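Gripper trial moves from blocks to crockery

The comparison of gripper fingers that started in November has reached its second stage, and the arm is now working with plates instead of test blocks. Arash Kazemi, who is running the trial, said the change had already altered the order of the results.

Three sets of fingers are being compared. The first is the flat pair supplied with the arm, listed in the parts book as Plingate. The second, Bener, has a shallow groove cut across each pad. The third, Simon, is a softer pair moulded in the workshop and named after the drawer it was kept in. All three fit the same mount, so a change of fingers takes a few minutes and the wrist camera stays where it is.

In the block stage there was little to choose between them. The blocks are square, they sit flat, and they are the same width wherever the fingers close. Plates are less forgiving. They are held at the rim, most of the weight is well away from the fingers, and a stack can turn in the grip if the lower edges are not level when the fingers close.

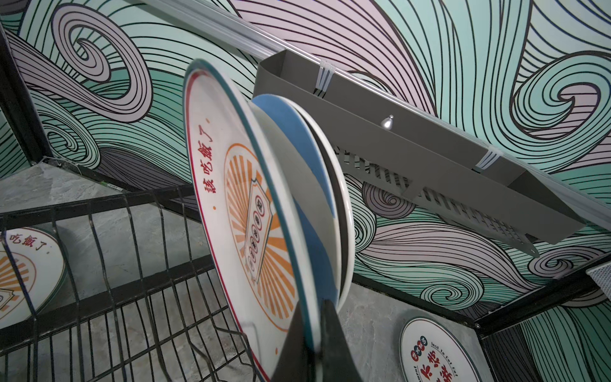
Manipulation Group | News

Holding more than one plate at a time was not in the original plan. It was added after the group looked at how people empty a dish rack at home, where two or three plates are often taken together. The task sheet now includes single plates, pairs and stacks of three, with different rims mixed in the same stack. In the wrist view of one stack of three, the front plate has a teal edge and an orange sunburst, with a plate with a wide sky-blue band behind it and a plain white one edged in dark grey at the back.

The mixed rims matter to the people writing the vision software as well as to those making the fingers. The camera sits close to the work, and when several plates are held together the front one hides most of the others. The software has to find the edges of the stack from what little is left showing. A strongly printed plate can also give it edges that have nothing to do with the rim, and the patterned wall at the back of the bench gives it plenty more. Kazemi said the group had decided to leave the wall as it was.

"If it only works in front of a grey sheet we would find that out later anyway," he said. "I would sooner see the bad numbers now."

The dish rack has caused its own problems. Its wires are thin and black, and they cross in front of any plate standing behind them. On the early runs the software sometimes took a wire for the edge of a plate and sent the fingers to the wrong gap. A change to the way the camera picture is cropped before each grasp has reduced this, though it has not gone away.

So far 571 grasps have been logged in the plate stage. Of these, 398 were counted as good, meaning that the plates left the rack, stayed in the fingers during the move and were put down without being dropped or knocked. A grasp where the plates slid against each other but stayed in the grip is counted as good and given a separate mark, to be looked at when the stage is finished.

The group is not publishing a figure for each set of fingers yet, as the sets have not had equal time on the arm. Kazemi did say that the flat pair had done better than he expected on stacks. The grooved pair was the favourite before the stage began, but the groove was cut for a single rim, and with more than one plate it can leave the outer ones with hardly any contact. The soft pair holds single plates well and is kind to the glaze. Its weakness is that it bends under a heavier load, and the plates then tip forward.

Two controllers are being tried alongside the fingers. One closes to a set width and stops. The other, called Erance, closes until it meets a set force and then makes small corrections during the lift. The set-width controller is quicker and easier to tune for a single plate, but it has to be told how thick the stack is. Erance needs no such figure. It is slower to settle, and on some lifts it keeps correcting after the arm has begun to move, which shows up in the log as a faint shake at the wrist.

Each pairing of fingers and controller is run in blocks of 8 lifts, after which the plates are put back in the rack in a different order. The order is drawn from a list made before the stage began. The operator does not choose it, and failed lifts are not repeated within the block. Pads are wiped between blocks and checked for wear on Monday mornings.

Some changes have been made since the first runs. The lift is now slower for the first few centimetres, the approach angle has been made steeper, and the arm waits for a short pause after the fingers close before anything moves. The earlier lifts made without the pause have been kept in the log but will be reported separately.

Bowls are next, probably with the same rack and the same counter. There are 4 shapes on the list, two of them deep enough that the present fingers may not reach over the rim without touching the inside. A longer version of the grooved pair has been drawn up for those and is waiting for time on the printer.

Members of other groups who want to see the arm running can come to the lab on weekday afternoons. Anyone with a spare set of fingers that fits the standard mount and could be lent for the bowl stage is asked to speak to Arash Kazemi before the plate runs finish. The logs and the task sheet are on the group's shared drive, in the folder marked "crockery".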